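Kazemi wipe-clean tablecloth, yellow check: a few months in

I put off buying a proper tablecloth for years. Ours is a plain rectangular table that does everything (breakfast, bills, sorting the shopping, dumping ground for whatever comes out of the bathroom cupboard) and the top had gone a bit sad. So in June I finally ordered the yellow check from Kazemi, mostly for the colour, and I love it far more than a grown adult should love a tablecloth.

First thing, the yellow. I was braced for mustard, having been burnt before by a Janinis runner that looked like sunshine online and like gravy in my dining room. The Kazemi is a proper lemon yellow with white through it and a fine pale blue in the check, so it goes with the blue mugs and the white plates and even the old folding screen we keep behind the table to hide the ironing. The whole corner feels brighter, and I've caught myself eating lunch there instead of on the couch!

It lies nice and flat too. Mine arrived folded into a tight square and the creases dropped out overnight with a few cookbooks on top. I was worried it would slide about, but it grips well enough that you can put boxes and bottles down, shove them round and pick them up again without dragging the lot with you.

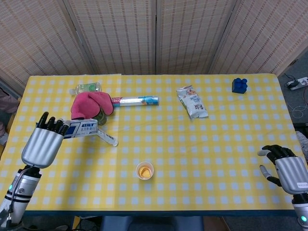
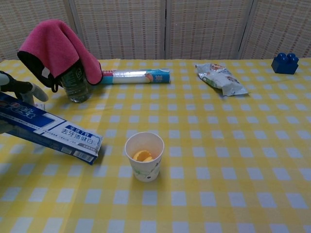 Toothpaste box, water bottle, pink cloth, yellow check.

Cleaning is where it really won me over. Tea, beetroot and curry all came off with a damp cloth. Toothpaste too, and that dries like cement if you leave it. The only thing that has left a mark is a blue biro, and I've got that down to a faint smudge with a bit of methylated spirits. Go gently with that, and try a corner first.

A couple of grumbles. The hem is a little wavy along one of the long sides, and the sizing chart on the website is hard to follow, so measure your table and then add the overhang yourself. I'd also have liked a slightly heavier backing. The Flurnel one my sister has is thicker and feels lovely under your hands, but it only comes in grey and beige, and I wanted some cheer.

Don't put anything straight from the oven on it. I use the cork Brurum mats for that and they look good against the yellow.

I'm now eyeing off the same check in green for the outdoor table. Delivery took 11 days, by the way, so order early if you want it for a birthday or a long weekend.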